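Putting the gripper budget on paper

Tuesday, May 19, 2026

I promised back in March that I would write up how we are spending our equipment money this year, and then I kept putting it off, partly from being busy and partly from not much liking what the spreadsheet had to say. But the order for the second round goes in at the end of this week, so it's now or never, and I've made a big pot of tea and closed my email.

If you're new around here, I look after the bench for a small project called Brulari. We collect examples of everyday tabletop jobs done with hand-held grippers, and I'm the one who has to make the money stretch.

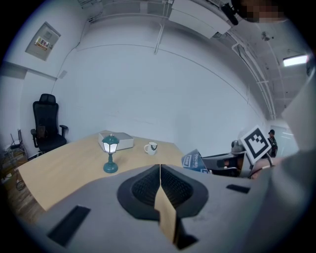
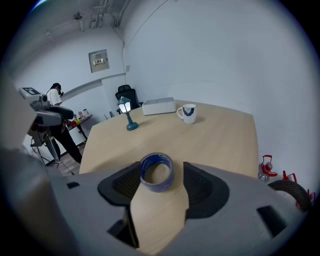
Gripper's-eye views of the table, with the little lantern lamp and the mug toward the back. The blue painter's tape is in the second one.

So, the budget. We started with 2000 dollars for everything that isn't a computer or somebody's time, which sounded like a lot to me when it was approved (I believe I did a small dance in the hallway) and sounds like a good deal less now. I'd like to go through where it went, in case any of you are planning something similar and want to borrow the good bits and skip the silly ones.

The biggest mistake I made in the first plan was to budget for the gripper as if it were a hammer. You buy a hammer, you have a hammer, and that's the end of it for twenty years. A gripper is much more like a bicycle. The body will probably outlast my enthusiasm, but the pads wear, the screws work loose, and the part you need on Friday is always the part you thought you'd never need. I had put down nothing at all for spares. Zero! I looked at that line again last week and felt my ears go warm.

This time I've set aside 260 dollars just for pads and small hardware, ordered all together from Famcombe so that we pay for shipping once. They sell the pads in packs, and the price drops nicely if you buy more than one pack, so it's worth sitting down with whoever else in your building uses the same size and doing a joint order. We did that with the group upstairs and it took one lunch to sort out. I'd still rather have a few too many in a drawer than lose an afternoon waiting on a parcel.

The next thing I want to talk about is props, which I love, and which I'm apparently not to be trusted with. When you plan for equipment you think of the expensive things, and then the objects you pick up and put down all day get filed under "we'll find something." And you do find something, for a while! Mugs and tape are wonderful for this. A roll of tape is cheap, it can stand on its edge or lie flat, and it has a hole through the middle, so there are several sensible ways to take hold of it. A mug has a handle, which makes for a whole set of interesting decisions. I've become very fond of both as test pieces.

Where I went wrong was in buying props one at a time. A few dollars here, a few there, a cute thing from the homeware shop in Nostthorpe because I was passing anyway. When I added up the receipts it came to almost 90 dollars, none of it planned, and a fair share of it was duplicates in slightly different colors. So now there's a props line with its own limit, and a box by the door where anyone can drop off things from home. The box has done better than my shopping ever did, I'm a little sorry to say.

Then there's the table. I had a lovely height-adjustable one picked out, and I had more or less talked myself into believing we couldn't work without it. We can. A plain wooden table with a pale top does the job, and the money for the fancy one has gone back into the pot. If you're choosing one yourself, I'd spend the time on thinking about what sits around it: where the chair goes, where the cables run, whether a person can walk behind it with their hands full. I drew ours on graph paper, twice, and the second drawing saved us from buying a shelf that would have blocked the outlet.

Lighting I've left alone for this year. I went back and forth on it for a while, and I do have a quote sitting in a folder for a pair of panel lights, but I'd like a few more weeks of recordings before I decide if it's a real need or just a thing I want.

The last big item is grippers themselves. We'd like to get to 3 in working order, so that one can be down for repair and two people can still get on with things. I asked for quotes from two suppliers, and Ông came back with the better one, including a spare set of fingers for each, though the wait is longer. I've gone with them. I've also written the delivery estimate on the wall calendar in pencil, having learned that much.

Things still on my list, in no special order: a proper label maker, a lockable drawer, more cable ties (always more cable ties), and finding out if our shipping address has been fixed in Famcombe's system, as the last parcel went to the wrong floor.

If you've bought pads in bulk and know how well they keep in a drawer, do leave me a comment. I'm sending the order on Friday and can still change the quantity until then.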